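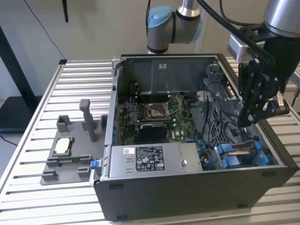

Keep the old one, Dorota Zalewska told me, because whatever you buy to replace it will be glued shut. She said it over the phone, with her mouth full, and I had already half decided to haul my office computer to the curb. It was slow, it hummed, and the thing took up as much floor as a small dog. But I've known Dorota a long time and she's usually right about stuff with screws in it, so I hung up and went looking for a screwdriver.

That was how I ended up spending most of a summer reading about desktop towers. I'm still a little embarrassed by how much fun it was!

If you've never had the side off one, I really think you should. Lay it flat so the open side faces up, and suddenly it's a box of rooms. The motherboard is the floor plan. The power supply is the big dumb metal brick everything else has to squeeze past. And on the old office machines, the ones built for IT departments with forty of them to get through before lunch, the parts you're meant to touch often come in a color. Blue handles on the drive caddies, a blue latch sticking out by the power supply – you could hand the whole thing to a ten-year-old and say "pull the blue bits."

The processor socket is the part that makes people nervous, me included. With the metal bracket up and no chip in there, it's just a bare little square, and you find yourself holding your breath over it. Przemysław Sobczak runs the repair evenings at Stoica, the shop near my sister's place, and he made me open and close a bracket on a dead board until I stopped wincing. Then he made me seat a chip. It needs no force at all (I kept wanting to push, and he kept saying "no, drop it"). The pushing comes later, with the lever, and that creaks horribly the first time. Perfectly normal, apparently.

Memory was easier. Mine went in with a click on the second try, after I'd had it backward. The dust was worse. I'll spare you the details, but do take the fan shroud outside before you blow into it. I didn't, and I sneezed until dinner.

I spent 200 dollars all told, and a good chunk of that was a drive I could have gotten cheaper if I'd listened to Przemysław. The new machine I'd been eyeing was 2740. My old one starts up before I've sat down now, and the hum is gone too, except on hot days.

Stanisława Rutkowska, who sits across from me at work, has asked me to do hers next. She's bringing it over in July, plus a pie. I've told her to label the cables before she unplugs anything, and she's told me she'll just take them all out and see what happens.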